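Mending and Hand Sewing: What I've Learned From a Very Full Mending Basket

Posted 15 February 2022 in Around the House

I've had a lot of emails since the post about the torn couch cushion, mostly asking the same thing: how do you get a hand-sewn repair to stay put? So I'm putting all my mending tips on one page, and I'll add to it when I think of more. (There's a part on darning socks coming in March, if I ever finish the socks.)

Start with the thread, because that's where I went wrong for years. I used to grab whatever was on top of the tin, and half of it was older than my marriage. Old cotton thread goes brittle. Pull off a short length and give it a good tug between your hands - if it snaps without a fight, throw the spool out. I know it hurts. I buy all-purpose polyester now, the Bresell kind in the 400 yard spools, and I keep black, white, gray, navy and a sort of oatmeal color that goes with nearly everything.

Cut your thread no longer than your forearm. I know you want to cut a piece as long as the dining room so you don't have to thread the needle again. Don't! It tangles, it wears thin from being dragged through the cloth, and you spend your evening picking out knots with a pin. Cut it at an angle with sharp scissors and it will go through the eye much more easily. I also run mine across a lump of beeswax, which takes a few seconds and keeps it from twisting up on itself. A candle stub works in a pinch, but go easy with it on silk or anything pale.

Needles do get dull. If yours makes a little popping sound going through cotton, retire it. For jeans and canvas I use a size 7 sharp and a thimble, and for anything thick and rubbery, like a rain boot lining or the edge of a yoga mat bag, I keep a curved needle. You can get a set at most fabric stores for next to nothing. A curved needle is also the answer when you can't get to the back of the work, so couch cushions, car seats, a mattress corner, a stuffed bear. You go in one side and come up on the other in a single scoop, and you never have to reach underneath.

If the needle is slippery or the material won't let go of it, pull it through with small flat-nosed pliers. I have a pair from the hardware store in Terkton that lives in my sewing box and isn't allowed anywhere near the garage.

Now, closing a tear. For a long straight one I don't start at one end and sew to the other anymore. By the time you get to the far end, one side has always crept ahead of the other and you've got a pucker. Put one stitch in the middle, tie it off, then one halfway along each side, and keep splitting the gaps. Separate stitches, each with its own knot, have another thing going for them: if one lets go, the rest hold.
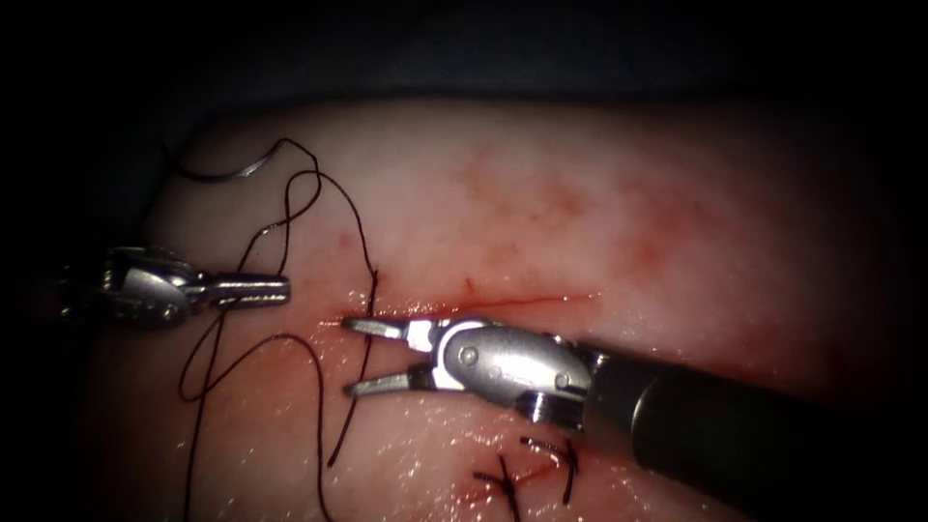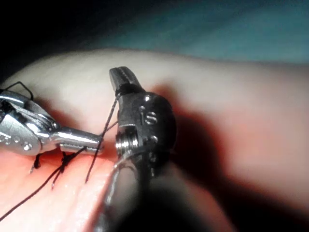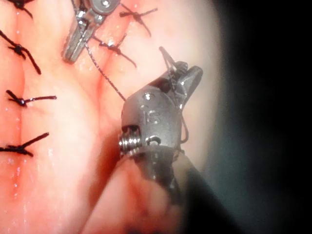
Stitching with instruments on a practice pad.

As for how far from the edge to put your needle in, I go a bit further out than looks tidy. Too close and the thread just tears its way out, especially in old sheets and anything loosely woven. Whatever distance you pick, match it on the other side. Snug the stitch until the edges touch and then stop. If you see the cloth bunching up between stitches, you've pulled too hard, and it'll look worse after a wash.

For the knot, go around twice on the first pass and once on the second. That extra wrap grips while you're making the second half, so you don't need someone to hold a finger on it. Reverse direction on the second pass or you'll end up with a granny knot, and those work loose. With polyester I add a third pass for luck. Leave short tails, too. I used to snip right down at the knot to be neat, and then wonder why my buttons were on the floor of the car.

Some odds and ends:

Iron the tear flat before you start. It makes matching the edges so much easier.

Practice on something you don't care about. I keep the legs from cut-off jeans, and a worn-out mouse pad is very good for learning the curved needle.

Put a scrap of fusible web behind any hole bigger than a dime. I like the Dinsa lightweight one, but test it on a seam allowance first, as it can show through thin shirts.

Sew dark clothes in daylight. I did a black hem at night last winter in what turned out to be navy.

Keep a strip of magnet stuck inside the lid of your sewing box. Mine catches pins, needles and the little scissors, and I step on far fewer things now.

If you're near Jatorthorpe, the thrift store by the library sells bags of mixed buttons for 2 dollars. I've been through so many of those bags. Coat buttons turn up more often than you'd think, though never four that match.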